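How to Set Out a Snack Tray for Guests (Without Buying Anything)

Posted October 29, 2019 by Sunita Hutchins
Filed under: Hosting, Small Rooms

Every hosting article I read wants me to own a tiered stand. I had one. It tipped over, it took up a whole shelf, and guests treated it like a museum piece. I gave it away in December and went back to a plain tray with wrapped snacks on it, the way my in-laws in Gesville have always done it. I don't believe there's a science to this, but there are a few things that work better than others.

What you need

A shallow tray with a rim
A cloth to go under it
Wrapped snacks, more than one kind
A small bowl or bag for empty wrappers

Step 1. Pick the tray

Shallow is what matters. Deep baskets look generous in photos, and then the good stuff sinks and people are digging around in front of each other. You want every packet lying where it can be seen. A rim keeps things from sliding off when somebody carries the tray across the room.

I've tried the divided kind with the lid. The Zivo one I bought had compartments sized for nuts, so any packet bigger than a matchbox stood up on end and the lid never closed. If you serve loose nuts and seeds, fine. For wrapped things, skip the compartments.

Step 2. Put a cloth down first

I was doubtful about this one. It seemed fussy. But a hard tray on a hard table makes a racket every time a hand goes in, and it skates around. Any cotton cloth will do, and a busy print hides crumbs better than a solid color. Please don't iron it. I have never seen a guest check.

Step 3. Choose the snacks

Mix textures before you worry about flavors. Something crisp, something soft. Mung bean biscuits are a safe pick because they're dry and not too sweet. Milk biscuits are what children go for. A steamed cake in its own wrapper fills in for people who arrive hungry and are too polite to say so.
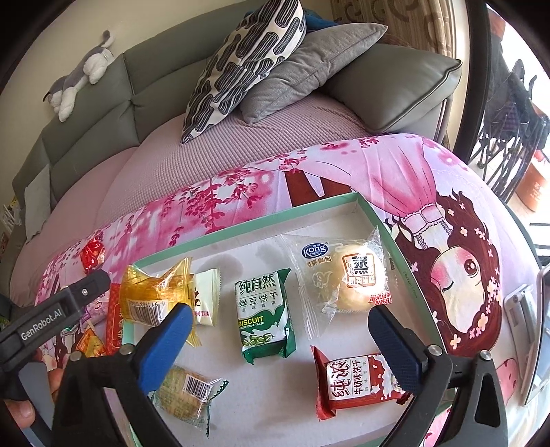

Individually wrapped costs more, and I grumbled about that for years. I also threw out a lot of open cookies that had gone stale by the next morning. The wrapped ones go straight back in the cupboard, so I've stopped grumbling, mostly. I still won't pay for the gift assortments. The Hoklow box I was given weighed 700 grams on the label, and I put the packets by themselves on the kitchen scale and got 253. I don't know what the label was counting. The box was very handsome.

Read the dates before anything goes on the tray. Soft cakes usually have the shortest life, and they're the ones people forget at the back of the cupboard.

Step 4. Lay them out

Put the biggest package down first, toward a corner, and work the smaller ones in beside it. Labels face up. Beyond that I'd leave it alone. The advice to fan packets in a spiral lasts until the first person takes one, and then you have a broken spiral.

Don't fill the tray. Two or three of each kind is plenty for a small group, and fewer is fine if you're nearby to top it up. A heaped tray makes people nervous about starting an avalanche.

Step 5. Put it where people sit

This is where most of the advice goes wrong, in my opinion. A snack table by the wall means everyone has to get up, and the shy ones won't. Set the tray within arm's reach of the sofa. If your coffee table is already full of cups, use a stool or a low chest with the cloth over it.

Keep the wrapper bowl beside the tray. Without one, the empties go back in with the full packets and you spend the evening squeezing plastic to find out which is which.

Afterward

Shake the cloth outside, wipe the tray, put the leftovers away by date. My neighbor swears by Ozoliņš tins for keeping biscuits fresh. I use a jar with a clip lid and can't taste the difference.

Next week: tea for a crowd with one kettle.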